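Adus Pantry Diary

Data card and README, release 2
Last revised 2022-02-16

Summary

Adus is a set of household food diaries coded for snacks and drinks taken between meals. It covers 231 households in the town of Stistavero over six weeks. Each row is one eating or drinking event: what was taken, what kind of package it came in, whether it was moved to another container before eating, and how much was left. The data is tabular text. It was built to study portion size and package type, and it has since been used for teaching survey coding.

Files

events.csv: one row per event
households.csv: one row per household
items.csv: the item list, with codes and parent groups
codes.txt: allowed values for every coded field
changes.txt: differences between release 1 and release 2

All files are UTF-8 with comma separators and a header row. Text fields are quoted. Missing values are empty, never zero. If your reader turns empty cells into zeros by default, turn that off before loading events.csv, because zero is a valid value in the leftover field.

How the data was collected

Households were recruited through notices in grocery stores and through a mailing to addresses in the town register. One adult in each household kept the diary for everyone living there. Diaries were on paper, one sheet per day, with a column for each field. Sheets were mailed back at the end of each week and typed in by two coders working separately. Where the two versions differed, a third coder looked at the scan of the sheet and picked one. The scans are not part of the release.

Diary keepers were asked to write down the event at the time it took place. Many filled in the sheet at the end of the day instead. The field entry_mode records which of these the keeper reported doing, but it was asked once per week and applies to the whole week. 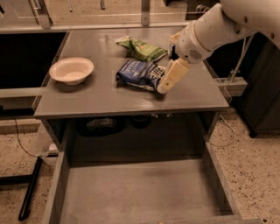
Meals are excluded. The diary instructions defined a meal as food eaten at a table or desk with the intent to replace breakfast, lunch or dinner. Keepers read this in different ways. A bowl of cereal at night is coded as a snack in some households and left out in others. We did not try to correct for this. The field meal_rule in households.csv gives the keeper's own answer to a question on how they treated late-night food, and it can be used as a filter.

Fields in events.csv

event_id: integer, unique across the release
house_id: integer, joins to households.csv
week: integer, counted from the household's first sheet
daypart: morning, midday, afternoon, evening, night
item_code: joins to items.csv
package: see Package types
served_in: see Serving containers
opened_before: yes, no, unknown
shared: yes, no, unknown
leftover: share of the package left after the event, as a decimal
leftover_src: stated, inferred
note: free text, with names and addresses removed

Exact clock times were collected but are not released. Daypart was set from the clock time with the limits given in codes.txt. The night value runs past midnight and is assigned to the day on the sheet, so a snack eaten after midnight belongs to the day before.

Package types

The package field has six values: bag, can, bottle, box, tray, and other. It describes the package the item was sold in. Multipacks are coded by the inner package. A carton of small bags is therefore bag, and a shrink-wrapped set of cans is can. Resealable and non-resealable bags are not separated in this release. Release 1 did separate them, but the two coders agreed so poorly on that split that it was dropped.

The size of the package is not in events.csv. Where the keeper gave a size, it is in the note field in whatever unit was written. Sizes have not been converted, and ounces by weight are not always marked apart from fluid ounces.
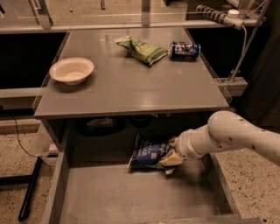 Items of package type can and bag, with a bowl.

Serving containers

The served_in field takes one of these values: none, bowl, plate, cup, glass, other. The value none means that the item was eaten or drunk straight from its package. If an item was poured into a bowl and the bowl was then shared, served_in is bowl and shared is yes. If two people ate from the same bag, served_in is none and shared is yes.

An event where one item was taken in two ways, for example part from the bag and part from a bowl, is stored as a single row with the container that was listed first on the sheet. The second container is kept in the note field after the word "also". Users who care about mixed events should search for that word. It appears in other uses too, so expect false matches.

Container size was not asked. Bowl covers everything from a small dip dish to a mixing bowl.

Leftover values

Leftover is a stated value when the keeper wrote a fraction or a percentage. It is inferred when the keeper used words. The mapping from words to values is in codes.txt. Words such as "some" and "a bit" were left unmapped and give an empty cell. Cans are a special case: few keepers reported a leftover amount for a can, and an empty cell there should not be read as a finished can.

Item list

items.csv holds almost 400 items in a two-level tree. Parent groups are broad: salty snacks, sweets, baked goods, fruit and nuts, dairy, soft drinks, other drinks. Brand names written by keepers were replaced with the nearest generic item. When a product fit two items, the coders used the one higher in the list, and this makes potato chips slightly more common than corn chips in unclear cases. The flag code_unsure in items.csv marks the items most affected.
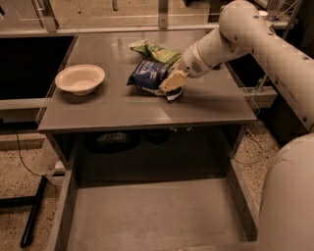 White bowl, green snack bag and dark blue snack bag.

Color and appearance of packages were not recorded anywhere in the data.

Changes from release 1

The package field was merged as described above. Duplicate sheets from households that mailed the same week twice were removed. The daypart limits were moved so that afternoon starts later. House ids were reassigned, so ids from release 1 cannot be matched to ids in release 2. No key is available.

The Nägeli subset, which was shipped with release 1 as a separate folder, has been withdrawn. It came from a pilot with a different diary sheet and had no served_in field. Results that combined it with the main set should be rerun on the main set alone.

Known problems

Diary fatigue. Event counts fall over the course of the diary period in most households. Comparing early weeks with late weeks will show a drop in snacking that is at least partly a drop in writing things down.

Food eaten away from home is thin. Keepers could only report what other members told them, and school and work snacks are often missing.

Drinks are underreported compared with food. Tap water is excluded by design. Coffee and tea were supposed to be included, and a share of keepers left them out entirely. The households.csv field hot_drinks flags those who said so.

Inconsistent use of opened_before. Some keepers took it to mean opened earlier the same day, others opened at any time.

The note field is in the keeper's own words. Spelling has been left alone.

Suitable and unsuitable uses

The set is suited to work on package type and serving behavior within households, on coding agreement, and on missing data in diaries. It is not suited to estimates of energy intake. It has no weights, and the recruitment method does not support claims about any wider population. It should not be used to judge the diet of a single household, and attempts to identify households from the note field are barred by the license.

Loading

Read items.csv first and check that every item_code in events.csv has a match. The script zirnetti_check, included in the Zirnetti tools folder, does this and also tests the coded fields against codes.txt. It prints one line per failure and nothing if all rows pass. It does not change any file.

License and citation

The data is free for research and teaching use. Redistribution of modified copies is allowed if the changes are listed in a file next to the data. Cite as: Adus Pantry Diary, release 2, Stistavero. Please give the release number, as counts differ between releases.

Corrections can be sent through the issue form on the project page. Include the event_id and the field name.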